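Where to find an old forum caption thread after the board moved?

Wiebke Engelhardt
Posted Wednesday, 3 replies

I used to read a board called Drakola, mostly vampire films and bad edits of them. There was a long thread where people put speech bubbles on stills from silent horror films. It ran to 352 pages. The board moved to new software in March and my bookmark now goes to the front page. Search only brings up threads from after the move. I still have my login and it works. Is the old thread gone, or is it somewhere I can't see? I mainly want the first 100 pages, before it turned into people quoting each other.

Dagmar Kováčik

It's still there. Everything older than the move went into a section called Cellar, and that section is hidden until you switch it on. Log in, go to your profile, then Reading, and tick "show closed sections". Log out and back in again. Cellar should then be at the bottom of the index, under the trading section.

The thread was renamed when they merged it with the one for talkies, so don't look for the old title. Sort Cellar by number of replies and it's second from the top. The page numbers don't match the old ones either. The new software puts more posts on a page, so your first 100 pages are fewer now.

A lot of the pictures are dead. Anything uploaded to the board itself survived, but most people used Halás for hosting and that closed years ago.
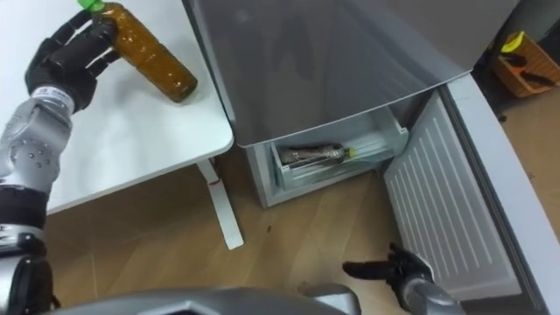
For the dead ones, copy the picture's address and try it in a web archive. I got 11 back that way in one evening, all from the first few pages — later than that and I had almost no luck. If an address ends in "_s" it's the thumbnail, so take those 2 characters off and try again for the full size.

Čestmír Šimko

just google the title with the board name, worked for me

Rozália Jelínek

Google won't work for this one, Cellar is members only. What Dagmar wrote is right, except that on my account the tick box was under Privacy and not Reading. Also, a user called Priteck saved a lot of the early edits and used to send them to anyone who asked by private message. I don't know if he still logs in. His last post that I can find is in the trading section.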